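4.2 Comparing the two grippers on the clothes pickup task

Lifting a small garment off a made bed sounds like the easiest job in a household benchmark, and it was the one we ended up enjoying most. 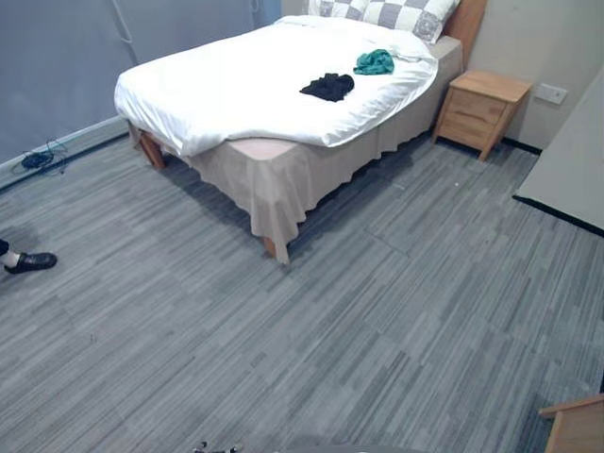
Cloth on cloth is hard for a simple reason: the thing you want and the thing you must leave behind feel nearly the same to a fingertip. A hard tabletop pushes back when a finger touches it, and the controller can use that push to decide when to close. A duvet gives way. The fingers sink, the wrist force climbs slowly, and by the time it crosses a threshold set for tables, the gripper has a mouthful of bedding along with the garment.

We compared two grippers on this task. The Rultorov is a two-finger parallel gripper with flat metal tips, and it is the one we had used for all the kitchen tasks in Section 3. The Plarard has narrower tips that taper toward the end and a small amount of give at the base of each finger. Both were driven by the same controller, with the same head camera and the same approach path, so that a change in result could be put down to the hand itself. We ran 200 trials, split evenly, and swapped grippers halfway through each day to keep battery level and lighting from favoring either one.

Each trial began with the robot standing back from the bed. The planner, which we call Rizzi, picked a target garment from the head camera view, drove the base to a reachable spot, and lowered the open gripper onto the highest fold. A trial counted as a success if the garment came up alone and stayed in the gripper until it had cleared the side of the mattress. If the duvet came up too, even by a corner, we scored it as a failure. Ottavio Rinaldi argued for this strict rule early on and we are glad he did, as it made the differences between the grippers much easier to see.

The Plarard succeeded in 76 of its 100 trials and the Rultorov in 53, for 129 successes overall. We had expected the tapered tips to help, but we had not expected a gap this wide! Most of it comes from a single kind of failure. The flat tips of the Rultorov press down a wide patch of bedding as they land, and the duvet bulges up between them just as they start to close. The tapered tips make a smaller dent and tend to slide under the fold.

Garment type mattered as well. Loosely crumpled items with a clear ridge were picked up well by both hands. Thin items lying flat were a struggle for both, and here the Plarard's lead almost disappeared. When two garments lay close together, both grippers sometimes brought up the pair. We scored those trials as failures too, although Murali Ramasamy has pointed out (fairly) that a person tidying a bedroom would be quite happy with the result.

Lowering the closing threshold by 40 percent was the most useful change we made to the controller. We tried it in a short set of extra runs, not included in the totals above, and the Rultorov improved right away, with far fewer grabs of the duvet. The Plarard changed very little, which fits the idea that its fingers were already sinking less.

Dark garments on white bedding are a kind test for the camera, and we do not claim the same numbers for a white sock on a white sheet. Colored and patterned bedding is covered in Section 4.3, where the choice of camera begins to matter as much as the choice of hand.

Figure 4. Bedroom setup for the clothes pickup task, from the head camera. Two crumpled pieces of fabric lie on the white duvet.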